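Publié le 17 avril 2020
Par la rédaction
4 commentaires | 100 partages

À l'atelier Brunner, le rangement commence par la table. La responsable du conditionnement y travaille depuis l'ouverture, et elle a accepté de nous expliquer comment se prépare un lot de petites fournitures avant l'expédition.

« On sort d'abord le plateau en inox, dit-elle. Tout ce qui va dans la commande passe par là. Si un article n'est pas passé par le plateau, il ne part pas. » Les sachets viennent ensuite, puis les petites pièces en plastique. Le reste attend au fond de la table, en ligne, avec la boîte de mouchoirs.

Elle a changé de méthode en février. Avant, chaque poste avait un bac Clerex et tout le monde piochait dedans. « On perdait du temps à chercher. Les sachets se retrouvaient sous les boîtes, on les ressortait froissés. » Les bacs servent maintenant au stock, dans la réserve, et la table ne reçoit que la commande en cours.

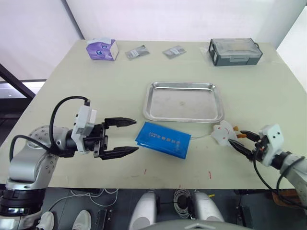 Au service des expéditions, on fait remarquer que le plateau a aussi ses défauts, qu'il se raye, qu'il garde les traces de doigts et qu'il faut l'essuyer entre deux lots. La responsable ne le conteste pas. Elle a essayé un modèle en plastique de chez Femside, puis elle est revenue au métal. « Le bord est relevé, les petites pièces ne roulent pas par terre. Les traces, ça s'essuie. »

La commande la plus longue de l'hiver comptait 555 articles, pour un client de Nullolex. Il a fallu quatre jours. Elle en garde surtout le souvenir des étiquettes, livrées dans le désordre et reclassées à la main le premier matin.

Et le soir ? « Le plateau retourne sur l'étagère, les sachets qui restent vont dans leur carton. La boîte de mouchoirs ne bouge pas, tout le monde s'en sert. » Elle voudrait une deuxième table, plus basse, pour les colis lourds. La demande est faite, elle attend la réponse.

Dernière mise à jour : vendredi, 18 h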